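Subject: Re: Hilter fruit-handling kit, anyone past the trial stage?

On the list, a member at Plusovside wrote:
> We have a quote for the Hilter kit (hand, wrist module,
> software, 5 months of support). The data sheet claims
> shelf and basket transfers out of the box. Has anyone
> run it on a full humanoid? Is the grasp library usable
> without retraining?

We have had the kit on trial since September, mounted on our humanoid. The test task is moving fruit between a yellow basket on the table and the upper compartment of a refrigerator.

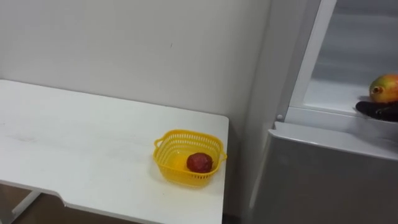 Asante Manipulation Group, Household Tasks Team

Installation took one afternoon. The wrist module bolts on behind the hand and needs a single cable back to the torso. Calibration is scripted and can be repeated without removing the hand. We logged 500 transfers with the stock grasp library and no retraining. Of these, 156 needed an operator to step in, mostly at the shelf edge, where the planner leaves too little clearance under the fingers. Raising the approach height in the config file helps, but the setting is lost on every firmware update. Keep a copy.

Round fruit is handled well. Longer fruit tends to roll if the fingers close before the palm is level. The vendor knows about this and lists it as open under ticket 1404. 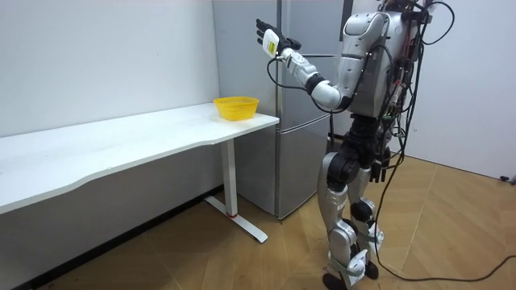
Does the kit need its own controller?
The planner runs on the robot's main computer, provided you can spare one core for it. Hilter sells a separate controller, but we did not order it.

On cabling, the supplied harness is too short for a tall robot. We replaced it with a Brudden extension and saw no dropouts afterward. Route it down the back and leave slack at the shoulder, or the arm will stop early on high reaches.

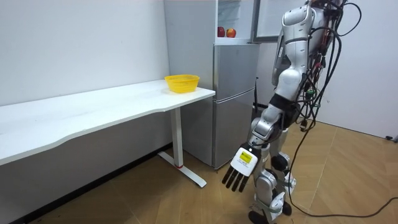 The support contract is the weak part of the offer. Replies come within a day, but anything that touches the planner goes to a second team and waits. If you negotiate, ask for direct access to that team and for the config format in writing. I would also ask for a spare set of fingertips, as the quote we received did not include one.

I can share the config file and the intervention log off list. The log is plain CSV, one row per transfer.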